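Workshop notebook, April
Bench 2, fruit coatings, second round

Sunday, started just after eight because the building is quiet and the balance stops drifting when the big door stays shut.

Everaldo Bragança wants a yes or no on the Fitard wax by the end of the month. My answer today is still "don't know", and I'd like that written down before somebody turns it into a yes. The Plurnarent leaflet says a coated fruit keeps its weight "up to twice as long". Twice as long as what? No bare fruit is mentioned, no room temperature, no variety. I've read it three times now.

Method as before. Wipe, weigh, dip, drain on the rack, weigh again when the surface no longer marks a tissue. Controls get the same wipe and the same time on the rack, no dip. Last time the controls were left in the crate while the dipped ones sat in front of the fan, so I don't trust a single number from that page and have put a line through it.

Starting weight of the first control orange was 206 g. Zuleica Brandão had 20 g less for the same fruit in her column. We re-weighed and she had tared with the dish on and then taken the dish off. Corrected in pencil, both initials.

The shine question came up again. Stedo's rep told us you can pick out a coated orange by eye. I doubt it. Plenty of oranges are glossy as they come, and apples with russet round the stalk look dull whatever you put on them. 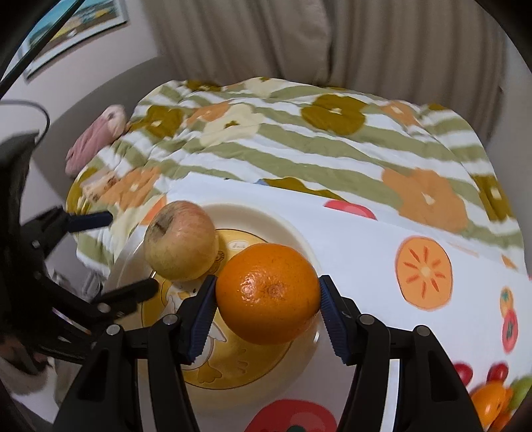
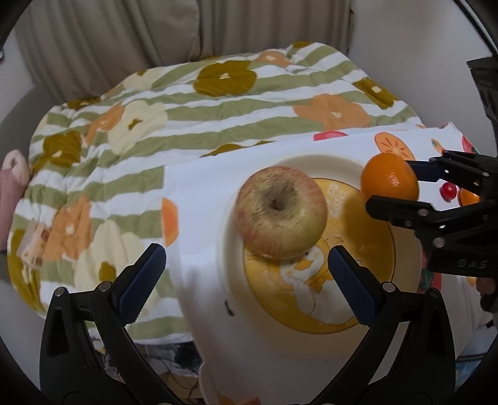

An orange in both, with the plate behind or beneath.

So if we do a looks test it has to be blind, with codes on the underside and the key kept in Prado's drawer. Zuleica thinks that's overdoing it for a wax. I think she guessed right four times running last month with the crate labels in plain view, and I don't count that as evidence.

Wax bath: 700 ml made up, topped to 900 after the first batch as the level was too low to cover the larger fruit. That changes the strength unless the top-up was mixed to the same ratio. Zuleica says it was. Not written anywhere. I've marked everything dipped after the top-up with a T and will treat it as a separate set until I see a reason to merge them.

Smell: faint, a bit like candle. Gone by lunch, or I'd got used to it.

To do
— check the balance against the brass weights, morning and evening
— ask Plurnarent for the raw figures again (third time)
— more controls, same crate, same day
— find out who moved the thermometer off the shelf

Next weighing tomorrow, same hour, before anyone opens the door.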